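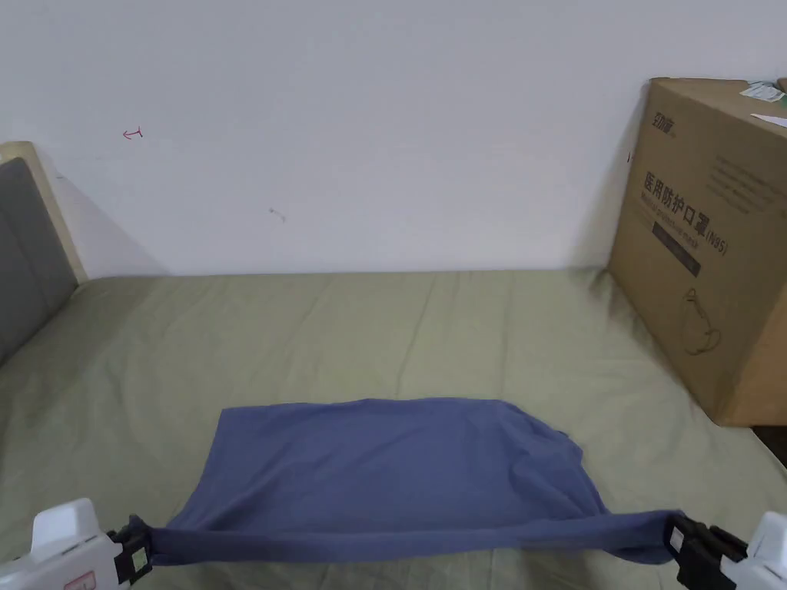
Home | Checklists | Laundry | Beds | Contact

Guest Room Check, February

1. Headboard — OK
Gave the light wood frame a good shove from both sides and it stayed put. I ran a hand over the gray padded panel too, and no staples are poking through (the old one at Medve Cottage got my sleeve twice!). Dusted the top edge while I was there.

2. Bed bolts — FIXED
Two were loose on the wall side. Tightened them with the Wokel key and sat down hard on every corner. No creaks!

3. Sheet — OK, needs smoothing
I love this green, it's so restful. It does ride up into a ridge along the wall, so pull it down and tuck it before the blanket goes on. Checked the seams and found one thread to snip.

4. Folding on the bed — OK
I still say the bed beats the floor for folding, and my back agrees. Blue knits go flat first, corners pulled out, creases smoothed, and then fold. Watch the front edge, it likes to roll up on itself. Anything with a pin or a tag fastener comes off the pile before it touches the sheet.

5. Wall behind the bed — OK
Plain white and staying that way, I hope. Felt along the bottom for damp and got none.

6. Heater gap — REDO
Measured 18 inches to the bedding and I want 40. The Katis heater has to move to the other side of the door, cord and all.

7. Smoke alarm — OK
Pressed the button, nearly jumped out of my skin. Spare battery is in the Vundau tin in the hall closet.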